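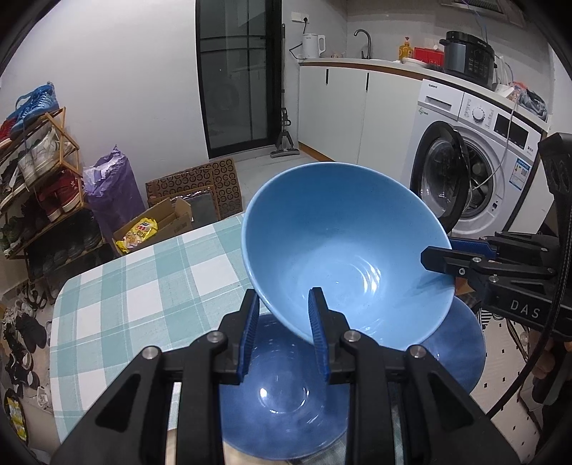
**What is the difference between a bowl and a plate?**

A bowl is deep enough to hold liquid, and its sides rise clearly above the bottom. A plate is flat or nearly flat, and the food rests on it with little support from the side.

## Bowl (tableware)

A **bowl** is a round, open dish used for serving and eating food. It belongs to the group called hollowware by some makers, although in everyday shops it is usually sold together with plates under the name dinnerware. Bowls are made from ceramic, glass, wood, metal and plastic. Light blue glazed ceramic with a speckled inside is one of many common finishes.

### Parts

The upper edge is called the *rim* or *lip*. The curved side is the *wall*, and the inside bottom is the *well*. Plates also have a well, but it is shallow. Most ceramic bowls stand on a *foot ring*, a low circle of clay which is often left without glaze, so that the piece does not stick to the kiln shelf during firing.

### Speckled glaze

Speckles can be produced in two ways. In the first, small grains of iron or manganese are mixed into the clay, and they come through the glaze when it melts. In the second, the color is sprayed or brushed over the glaze before firing. The potter Ximeng Wan, in her short handbook *Table Clay* (Rutmont, 193 pages), prefers the first way for bowls, as the spots stay inside the material and are not touched by the spoon. She notes also that two bowls from one batch never have the same pattern.

### Sizes

There is no general standard. The Zariņš pottery in Ronov gives the following names in its catalog:

| Name | Volume | Usual use |
|---|---|---|
| Dip bowl | 74 ml | sauces, salt |
| Rice bowl | 300 ml | rice, small desserts |
| Soup bowl | 538 ml | soup, cereal |

Other makers use the same names for different volumes. A buyer who wants to complete an old set should measure the width of the rim and the height, and should not depend on the name.

### Use with plates

A bowl is often placed on a plate, which catches drops and makes the hot dish easier to carry. The two pieces need not match. Light and dark blue are frequently combined, and a glossy plate may be put under a speckled bowl. On a checked tablecloth many people choose dishes in one plain color.

### Handling and care

When a bowl is turned on its side, its weight rests on a small part of the rim, and this is where chips most often begin. For storage, bowls of equal size can be stacked up to 10 high if the foot rings are smooth. A rough foot ring scratches the glaze of the piece below it. Arūnas Pärn, who writes on household ceramics for the Edix guides, advises a paper napkin between the pieces in this case.

Glazed bowls are washed with warm water and a soft sponge. Gray lines left by metal spoons are not cracks and can be removed with baking soda paste. A bowl with a real crack should not be used for food.

### See also

- Plate
- Saucer
- Stoneware
- Tablecloth

*Last revised December 6, 2023*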